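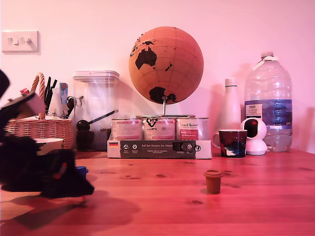 I have been clearing the end of the kitchen table since October. Every object on it has been interviewed and every object has had a good reason to stay. The wicker basket holds the pens, so the basket stays. The tall clear container has the black scoop in it, and the scoop has never lived anywhere else. And then there's the cork globe, which sits higher than the lot of them with Australia facing out, like it's chairing the meeting.

2/ The globe was a gift from my old job at Brevix. You're supposed to stick pins in the places you've been. I have been to 5 places and 2 of them were Ohio, so it remains in excellent condition.

3/ Tried moving the globe to the bookcase. The bookcase looked crowded and the table looked like I'd been robbed. Moved it back within 20 minutes.

4/ The pens: tested every one on the back of a Diteck invoice. I will not be sharing the survival rate. The dead ones went back in the basket while I "found a bag for them." You know where they are now.

5/ A reader suggests a tray. "Put it all on a tray and it looks deliberate." I priced a tray. It was nearly $16 more than I'm willing to pay to look deliberate.

6/ For those asking, the pink wall is staying. It was supposed to be a Pirnen color called something like Plaster and it reads as strawberry milk by late afternoon. I've stopped arguing with it.

7/ Current plan: basket moves to the desk, container goes up in the cupboard, globe gets the table to itself. The cupboard shelf is too low for the container. I measured after I'd emptied the shelf, so now the table has the shelf's stuff on it too.

8/ Eating dinner on the couch. Will report back.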